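About Skavell

Skavell records people doing ordinary jobs with their hands, so that robots can be taught to do the same jobs. We started in Naltport with one workroom and two people. We now have a staff of 30 and a second office in Ranau.

Our customers are labs and companies that build robot arms. They need many examples of one task done well, and they need those examples done in different homes, on different tables and by different people. We plan the tasks, train the operators, run the sessions and check every recording before it is delivered.
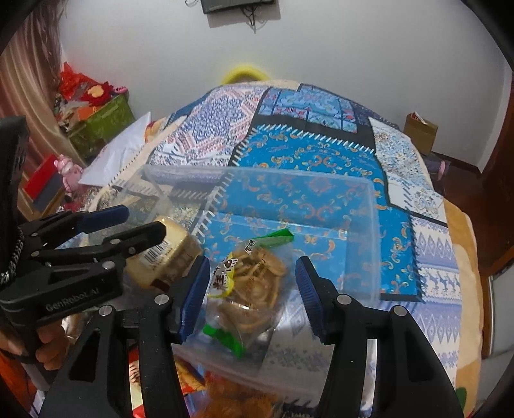
Most of our work is done with hand-held grippers. The operator holds one in each hand and does the task through them, with a camera on the tool recording what the jaws do. Packing and unpacking food is the task we are asked for most. A clear bag of snacks is harder than it sounds: the film crinkles and shines, and the jaws have to open wide enough to go on either side of it. We use a see-through container and a patterned cloth for the same reason, as a robot trained only on plain tables tends to do badly in a real kitchen. New operators practice on boxes before they move on to bags.

We also do remote control work. In Naltport, operators sit at a desk and drive a pair of arms in the next room. It is slower, and we suggest it when the customer's robot moves very differently from a person.

Our task list has 904 entries, from folding towels to sorting cutlery. A standard order is 100 recordings of one task, made by at least four operators. Operators work no more than 40 minutes before a break, and they are paid by the hour, not by the recording.

Our checking software, Restrepo, was written in house and has been in use since October. Visits to either office can be arranged through the contact page.

Page updated April 2026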